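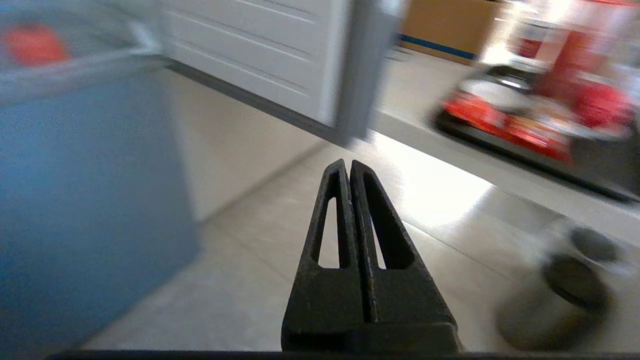 La pinza vista desde la muñeca, con los dedos cerrados. Jornada de puertas abiertas de Leltska.

Jornada de puertas abiertas de Leltska: crónica y dudas

tornillo_m3
15/01/2026
¡Buenas a todos! Prometí contar la visita y me he liado, así que va todo de golpe. La foto es de la cámara de la muñeca. Me encanta lo nítida que queda la pinza con el resto hecho una mancha.

Éramos 17 en el turno, más gente de la que esperaba. Nos recibió Elias Harb, que lleva la parte de manipulación, y en vez de ponernos diapositivas nos metió directamente en la demo. Tienen dos brazos en marcha: a uno lo llaman Iver y al otro Kiss (no me preguntéis, yo tampoco pillé el chiste). Los dos hacen lo mismo, recoger cosas y dejarlas en su sitio, pero Iver va teleoperado y Kiss tira con lo que ha aprendido de las grabaciones del otro.

Lo que más me gustó fue que nos dejaran llevar a Iver un rato. A mí me tocó coger un vaso de plástico y lo tiré dos veces, a la tercera entró. ¡Qué sensación! Crees que vas recto y te estás yendo tres dedos a la izquierda. Luego ves a Kiss hacerlo solo, despacito, corrigiendo sobre la marcha, y te quedas con cara de tonto.

Si alguien tiene preguntas, que dispare, apunté bastantes cosas.

mareta_cnc
Qué envidia, yo me quedé sin plaza. ¿Los dedos son impresos? Por la foto no me atrevo a decirlo, el negro mate me pega con impresión pero también podría ser plástico moldeado. Me llama la atención el calado triangular que tienen cerca de la punta.

tornillo_m3
Pues mira, justo eso no lo pregunté y me da mucha rabia. Lo del calado sí salió: Harb contó que les interesa que la punta ceda un poco al apretar. Sin la ventana, decía, los vasos blandos se les escapaban hacia delante.

jlbobina
Voy a ser el aguafiestas. Una pinza de dos dedos cogiendo vasos la hemos visto todos 200 veces. ¿Qué hay de nuevo? Y eso de la cámara en la muñeca está muy bien hasta que el brazo se mueve: en la foto no se lee ni una etiqueta. Si el modelo aprende con eso, mal vamos.

mareta_cnc
Hombre, bobina, un fotograma movido no significa que estén todos igual. Y para un agarre fino lo que te importa es lo que tienes entre los dedos, las etiquetas del fondo te dan lo mismo.

jlbobina
Te dan lo mismo hasta que tienes que elegir entre dos paquetes del mismo color. Además, a la derecha la luz está casi quemada, el suelo se va a blanco. Yo ahí bajaba la exposición antes de hablar de modelos.

tornillo_m3
Lo de la luz te lo compro. Un chico del grupo lo comentó y le dijeron que graban a distintas horas a propósito, para que Kiss no se acostumbre a una sola iluminación. Me convenció a medias – yo también habría probado otra exposición.

Y sobre qué hay de nuevo: para mí, verlo fallar. En las ferias te enseñan el ciclo perfecto y a otra cosa. Kiss falló un agarre delante de todos y lo dejaron seguir, sin parar la demo ni darle a ningún botón. Volvió a abrir, se recolocó y lo intentó otra vez. Estuvimos casi dos horas y se me pasaron volando.

pau_rodamiento
Yo iba en el turno siguiente y confirmo lo del fallo, con nosotros le pasó algo parecido. Eso sí, me pareció lento, lentísimo. Pregunté por tiempos de ciclo y no me dieron cifra. ¿A vosotros os hablaron de Taritz?

tornillo_m3
¡Sí! Muy por encima. Es el programa con el que revisan las grabaciones y descartan las malas, ¿no? Nos lo enseñaron en una pantalla medio minuto y me quedé con ganas.

pau_rodamiento
Ese. A nosotros nos dejaron trastear un poco. Puedes ir marcando el momento en que los dedos cierran y comparar intentos. Muy chulo, aunque la interfaz es fea como ella sola.

jlbobina
Vale, lo del programa me interesa más que el brazo. Si descartan tomas con criterio retiro parte de lo dicho. La parte de la exposición la mantengo.

mareta_cnc
¿Se sabe si repiten? Esta vez pongo la alarma para apuntarme.

tornillo_m3
Hablaron de agosto, sin día cerrado. Si me entero lo pongo en este mismo hilo. Y bobina, vente, que te guardo turno con Iver y a ver cuántos vasos tiras tú.

jlbobina
Hecho. Pero llevo yo los vasos.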